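Flornberg Chairs and Cushions, README
Version dated 2011-04-04. Maintained by Yung-ching Lu, with corrections from Rongrong Han. 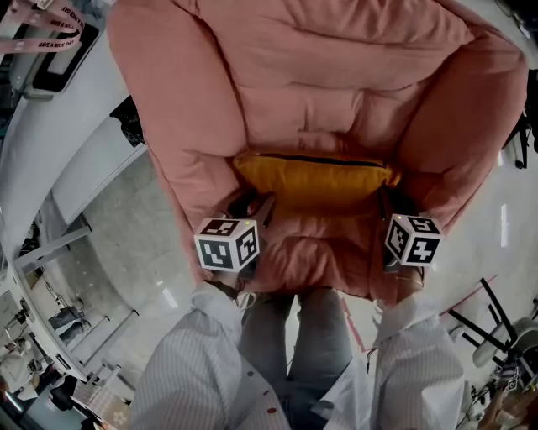
This set covers upholstered seating and the loose cushions that go with it: where the cushion ends up, what state it is left in, and what people call the result. It was put together because the older Jallach list treats "cushion on chair" as one thing. I doubt that it is one thing, and I doubt that our own labels fix the problem completely, so please read the notes before you quote any totals.

What is in it

700 entries, one per cushion placement, from 18 chairs. Each entry has a chair ID, a cushion ID, a placement label, a free-text note and the initials of whoever labeled it. There are 11 placement labels. I argued for fewer.

Files

chairs.txt: one line per chair, with color, type of back and type of arm
cushions.txt: shape, color, closure
placements.txt: the entries themselves
notes_old.txt: kept for reference, do not merge

Placement labels that cause trouble

centered: the cushion is in the middle of the seat, against the back. Fine on a flat wooden chair. On an overstuffed armchair the seat bulges and the arms curve in, so the middle is a matter of opinion. Rongrong measures from the arms. I go by the back. We did not agree and the column "by" tells you whose rule was used.

leaning: the cushion rests against the back at an angle. Nobody wrote down how much of an angle. Treat leaning and upright as one label unless you have a good reason to split them.

plumped: supposedly the cushion has been shaken out and looks full. I would not trust this label at all. A firm cushion looks plumped if you leave it alone for a month. It stays in only because Hollmann's care sheet uses the word and people kept searching for it.

zipper up / zipper down: a mustard-yellow cushion with a dark zipper along the top edge is "zipper up." Most home advice says to hide the zipper underneath. Some owners plainly don't care, and we do not mark it as a mistake. Earlier versions did, which was silly.

Colors

Plain names only. The puffy armchair with the deep horizontal creases is entered as salmon pink. It was "coral" in one draft and "blush" in another, both from catalogs. Yellow cushions are yellow or mustard. If you need a paint code, this is the wrong file.

Known problems

Tufted backs are overrepresented. Dining chairs barely appear.
Chair 11 was entered twice in the old notes, under two names. The duplicate is gone from placements.txt but I may have missed a reference.
Fabric is left blank unless somebody read a tag. "Looks like velvet" was deleted wherever I found it.
The Costalel footstools were dropped. A footstool has no back, so half the labels mean nothing.

Use

Good enough for sorting, for testing a labeling guide, or for settling what a word like "centered" should cover. I would not use it to claim anything about how people in general arrange their living rooms, though I have already been asked.

Changes

Next pass is planned for May: rewrite "leaning," add straight-backed chairs, remove "plumped" if Rongrong gives in. Send corrections with the chair ID and the line number. Corrections without a line number tend to sit.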